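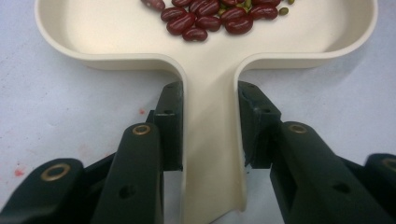
*Last changed: Fri 20 July, C. Quansah*

**Trilach, bean pour, hand-held gripper**

Grip is on the spout, one pad each side, tip left clear. Kidney beans with a few mung beans mixed in, heaped well back from the spout.

- 43 demos recorded, 4 dropped (tracking lost on the lift).
- Start the lift slowly. Fast starts give jerky wrist paths and Odell copies them.
- Right pad edge looks chipped. Swap before the next set.
- Red mark on the table, left side. Wipe it.

Open: does Menon want mung only as a separate task?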